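Last updated: November

4. Vague amounts in home lentil recipes

4.1 Material

The recipes come from two places. Most are from the Grotevura collection, which is home cooks' cards and notebook pages, lentil and split pea dishes only for our purposes. The rest were sent in by readers of the Talberg community cookbook after the second printing. Total before cleaning 1,305. After cleaning 1,277. Dropped ones were mostly duplicates – the same dal copied out by a sister or a neighbor with the same spelling mistakes – plus a few that had a title and nothing under it.

We kept recipes with no amounts at all. Earlier drafts threw those out and it skewed everything, since a card that says "lentils, onion, the usual" is exactly the sort of thing we want to know about. Cards with a list but no method also kept. Cards with a method but no list kept too, and the ingredients pulled out of the sentences by hand. Slow work.

Language on the cards is mostly English. Some mix in other words for spices and pans. We left these as written and did not try to settle on one spelling, so "jeera" and "cumin" are two entries in the raw sheet and one entry in the merged one. Anybody reusing the sheet should check which they have open.

4.2 What counts as vague

An amount was marked vague if a person shopping and cooking from it couldn't get to the same quantity twice. "One onion" is not vague under this rule, though onions differ. "Some onion" is. "A handful" is vague. "A heaping teaspoon" we argued over for a long time and in the end it went in with the measured ones, becuase almost everyone owns the spoon.

Separate code for amounts tied to something else in the dish. "Water to cover." "Enough oil to coat the bottom." "Twice as much water as lentils." These read as vague at first but they behave differently in the kitchen. The cook can see when the water covers. There is a check built in, and it travels well between pot sizes. Calling these vague would be unfair to the people who wrote them.

A third code for amounts by taste. Salt, nearly always. Then lemon, chili, sometimes sugar. "To taste" at the end of cooking and "to taste" at the start are different instructions and we noted where in the method it fell. With lentils this matters a good deal – a lot of cooks hold firm views on when the salt goes in, and the cards show it. Underlined, capital letters, in one case written twice.

4.3 Coding

Obaidul Akanda wrote the code sheet and did the training round. Each recipe was then read by 2 coders working apart. Disagreements were talked through and if no agreement came the item was marked open and left out of the tables, but it stays in the sheet. Coding was done in Lusus, which is fine for short texts and annoying for anything with a drawing in the margin. Drawings were typed up as a note. Coding sessions and the table talks afterward were held mostly in the afternoons.

The trouble came with the tempering step. Many of the dals finish with spices fried in hot fat and poured over. Amounts here are often missing and the writer gives a sound or a smell instead. "Until the seeds pop." "When it smells right take it off." Is that an amount? No. Is it a replacement for one? We think partly yes, since a cook who waits for the pop tends not to crowd the pan. But that is our view from cooking, and nothing in the cards proves it. Coded as a timing cue, with a flag.
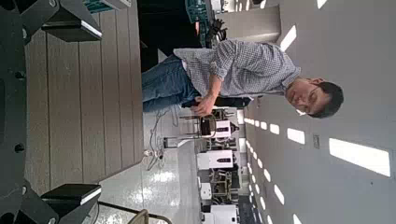
Flags turned out useful later on. When the timing cues were sorted by flag, the ones in the tempering step stood out as the most exact writing on the whole card. A recipe might say "lentils, water, boil" and then spend four lines on the garlic. Color of the garlic, edge of the garlic, what to do if the garlic goes too far (start over, don't try to save it). The amount of garlic, not given.

Pans were a second trouble. "A panful" and "the small pot" are amounts if you know the pan. Family cards assume you do. One run of cards, all clearly one household, measures water by a pot called the Lobo. Fill the Lobo. Half a Lobo. We assume a brand or a nickname, never found out. These were coded vague under the rule in 4.2 even though for that household it was as exact as a measuring cup. A weak spot in the rule and we say so again in the limits section.

4.4 What we found

Lentils themselves are usually measured. Cups, mostly, or by the bag. Water less often, and when it is given as a number it's frequently followed by a line letting the cook off – "more if it looks dry." Onion by count. Tomato by count or by can. After that it gets loose fast. Turmeric is a pinch or a little in most cards, and a measured spoon mainly in the ones copied from print. Ginger hardly ever has a number. Thumb, knob, piece, small piece.

Salt is by taste in the bulk of the cards, as expected. What we didn't expect is how often it was not there at all. Not in the list, not in the method. No reason to think these households ate unsalted dal. More likely salt was so obvious it didn't get written down, same as turning on the stove.

The cards with the most measured amounts were often not the ones with the most complete method. Looks like cooks put effort in one place or the other. Soups went toward lists. Dals and stews went toward method. Patties and fritters sit somewhere in between, the binding ingredient nearly always measured (egg, flour) and seasoning left open. Makes sense, too much flour ruins a patty and a bit more cumin doesn't.

The Talberg recipes are tidier across the board. They were written to be sent in, the Grotevura cards were written to be stuck on a fridge. The difference shows up in verbs also. Talberg: simmer, reduce, fold in. Grotevura: cook, cook more, mix. We don't read the plain verbs as less skill. The notes in the margins of the plain cards are often the better advice: rinse until the water runs clear, skim the foam, don't walk off.

4.5 Limits

Only written recipes. A lot of lentil cooking never gets on paper and the cooks who do write things down may not be like the rest. No dates on most cards, so no claims about change over time. The pot problem above. Handwriting – some spice words were a guess and marked as such, and the chili amounts in one notebook were under an oil stain and couldnt be read. Red and brown lentils are not always told apart on the cards either, which affects water amounts, so the water table should be read loosely.

We also didn't cook from the cards for this section. The cook-through is a separate job and is taken up in section 5, with a smaller set picked from both sources.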